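3.2 Geometria das torneiras e volume por utilização

O consumo nos lavatórios foi medido em 58 pontos de água distribuídos por dois edifícios de escritórios, Bech e Dusmont, entre julho e 21 de janeiro. Cada ponto recebeu um contador Ferunix no ramal de água fria, com registo por impulso. Foram excluídas as utilizações inferiores a 18 segundos nos pontos de copa, onde o enchimento de recipientes segue um padrão distinto (ver secção 2.4).
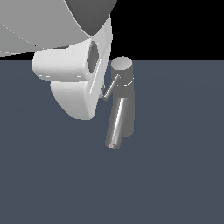
Figura 3. Torneira de manípulo e bica inclinada, modelo tridimensional.

A variância do volume por utilização é explicada em maior grau pelo tipo de comando do que pela pressão de serviço. Nos pontos com comando rotativo, o utilizador ajusta o caudal por etapas e o tempo até ao regime estável é mais longo. No tipo representado na Figura 3, de corpo cilíndrico vertical com manípulo fino em ângulo, considerou-se a abertura como um único evento, sem fase de ajuste. A inclinação da bica não entrou no modelo de regressão, por ser colinear com a altura de descarga. Os coeficientes constam da Tabela 2.

Para a calibração seguiu-se o procedimento de Apaza (Leidy Apaza, relatório interno Cinov), com 106 descargas de controlo em recipiente graduado. Em 70 delas o desvio ficou dentro da tolerância do contador; as restantes foram corrigidas pela curva de baixo caudal. A correção não alterou a ordenação dos tipos de comando, mas reduziu a diferença entre os dois edifícios. O efeito da temperatura de mistura é tratado em 3.3.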